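Trasik Writer's Guide
Section 4. Publishing a poem or a story

Contents of this section
4.1 Before you begin
4.2 Create a new work
4.3 Put in the text
4.4 Poems: line breaks and stanzas
4.5 Summary, tags and content notes
4.6 Stories with chapters
4.7 Publish, hide, delete
4.8 Comments and the reading view

4.1 Before you begin

You need a confirmed Trasik account and a pen name. If you did not yet choose the pen name, go back to Section 2. The pen name is shown on every work, on every comment and in the search. It can be changed later, but old links with the former name stop working after the change.

You can write directly in the Trasik editor, or you can write in another program and bring the text over. Both ways are explained in 4.3.

Note: The guide is written for the site as it appears in a computer browser. On a phone the same buttons exist, but most of them are inside the menu with three lines.

4.2 Create a new work

1. Log in and press Write in the top bar.
2. Choose the type: Poem, Short story, Story with chapters, or Essay.
3. Type the title. Capital letters are kept exactly as you type them.
4. Choose the language of the work. This is the language of the text, it is not the language of your menus.
5. Press Create draft.

The draft opens in the editor and is also added to the page My desk. Only you can see a draft.

Caution: The type cannot be changed from Poem to Story with chapters after the first publishing. If you think the poem may grow into a cycle, choose Story with chapters from the beginning and give each poem its own chapter. Many writers do so, and readers are used to it.

4.3 Put in the text

To write in the editor:

1. Click in the white field and begin.
2. The draft is saved each time you stop typing. The word Saved appears in gray under the title.
3. If you see Not saved in red, do not close the page. Select all the text, copy it, and keep the copy in another place. Then load the page again.

To paste from another program:

1. Copy the text in your program.
2. In the editor, press Paste clean. Do not use the keyboard shortcut for the first paste, it brings hidden formatting from the other program.
3. Read the text from top to bottom and put back the italics by hand.

To import a file from Vesa:

1. In Vesa, open the project and choose Export, then Plain manuscript.
2. In Trasik, press Import and choose the file.
3. Wait until the preview appears. Check that the first and the last paragraph are both there.
4. Press Accept.

Note: Comments and margin marks which you made in Vesa are not imported. Footnotes are moved to the end of the text and lose their numbers.

Note: Names with special letters, for example Živković, come through correctly from Vesa and from the clean paste. They can be damaged if the file was saved with an old text encoding. If you see a question mark or a small square in the middle of a name, save the file again as UTF-8 and repeat the import.

Limits: a poem can have up to 3000 characters on one page. If it is longer, the editor will offer to divide it, and you decide where. A short story or a single chapter has no such division, but the warning Long page is shown to you when the text becomes slow to load on phones. You may ignore the warning.

4.4 Poems: line breaks and stanzas

This is the part about which we receive the most questions, so please read it slowly.

1. Press Enter once for a new line inside the stanza.
2. Press Enter two times for a new stanza.
3. To move a line to the right, put the cursor at its beginning and press Indent. Each press moves it by one step. There are six steps.
4. To make a longer empty space between stanzas, press Insert, then Space. Do not press Enter many times. The extra empty lines look right in the editor, but they are taken away when the poem is published.
5. Press Preview and look at the poem in both widths, Wide and Narrow.

If a line is too long for the narrow width, it continues on the next row with a small indent. The reader then understands that it is still the same line. You can turn off this indent under Layout - but then the reader has no way to see where your line really ends.

Note: Text made into a shape (a tree, a staircase, a falling word) usually breaks in the narrow width. If the shape is important, turn on Keep shape under Layout. The reader will get a sideways scroll on a small screen.

Caution: Do not publish a poem as a picture of text. It cannot be found in the search, it cannot be read aloud by a screen reader, and the moderators will ask you to replace it.

4.5 Summary, tags and content notes

The summary is the short text under the title in the lists. Two or three sentences are enough. The field accepts up to 495 characters, and spaces are included. When you go over, the Save button turns gray and does not react until the summary is shorter.

1. Open the tab Details.
2. Write the summary. Do not repeat the title in it, the title is already above.
3. Add tags. Type one tag and press the comma key, then type the next.
4. Choose the genre from the list. Only one genre is possible.
5. Answer the questions under Content notes.
6. Press Save details.

About tags. A tag can be one word or a few words. Please use the comma between tags. If you use only a space, everything becomes one very long tag, and no reader will ever search for that. To correct it, click the small cross on the tag and type it again. Use the words a reader would use. A tag such as "sea" or "grandmother" works better than a tag with your own pen name, which is searchable already.

About content notes. If the work speaks about violence, self-harm, abuse or the death of a child, mark it under Content notes also when it is only one stanza. The mark does not lower the place of your work in the lists. It puts one line before the text, and the reader chooses to continue or to go back. You may write this line in your own words, or leave the standard line.

Note: Content notes are also for works about your own life. If you write about something which is happening to you now and you are not safe, please open Help and then Support contacts. The page lists telephone lines by country, and it can be opened without logging in.

4.6 Stories with chapters

1. On My desk, open the story and press New chapter.
2. Give the chapter a title, or leave the field empty. An empty field shows only the chapter number.
3. Put in the text as in 4.3.
4. Press Publish chapter. The other chapters stay as they were.

To change the order, press Arrange and drag the chapters by the dotted handle at the left. Then press Save order. If you leave the page without pressing it, the old order returns.

A story can hold 200 chapters. For a longer one, create a second story and connect both with Series under the tab Details.

Scheduled chapters: press the small arrow beside Publish chapter and choose the day and hour. The hour is counted in the time zone from your profile. If you moved to another country, check the profile first. Lizeth Ccori from the help desk advises to schedule at least one chapter ahead before a holiday, so that your readers in July are not left in the middle of a scene.

Caution: When you delete one chapter, its comments are deleted together with it. Use Hide if you only want to rewrite it.

4.7 Publish, hide, delete

1. Open the draft and press Publish.
2. Choose who can read it: Everyone, Members only, or People with the link.
3. Confirm that the work is your own, or a translation for which you have permission.
4. Press Publish now.

The work appears on your page at once. In the search it can take some hours.

Hide removes the work from the lists but keeps the comments and the number of reads. Show brings it back, also with the original publishing day. Delete is final. We keep no copy from which we could restore it, so please download the text first (press Download on the tab Details).

Note: You keep all rights to your work. If a magazine or a contest wants unpublished texts only, ask them before you publish on Trasik. Many editors count Members only as published too.

4.8 Comments and the reading view

Comments are open by default. To close them for one work, go to Details and turn off Allow comments. To close them for all works, use Section 6.

1. To answer a comment, press Reply under it.
2. To remove a comment from your own work, press the three dots and then Remove. The person is not informed.
3. To report it, press Report and choose the reason. A moderator reads every report.

A comment can be up to 4000 characters. It is enough for a detailed critique, and longer ones can be sent in two parts.

Readers who use the Sirier app see your work in the typeface and color which they selected themselves. Your indents and stanza spaces are kept there. Centered text is not kept, it is moved to the left side.

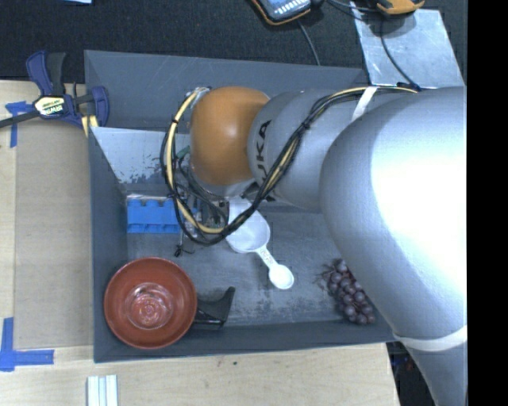
Page last changed: 20/04/2021
Next: Section 5. Covers and author page
Did you find a mistake in this section? Press Help, then Report a page, and write the number of the step.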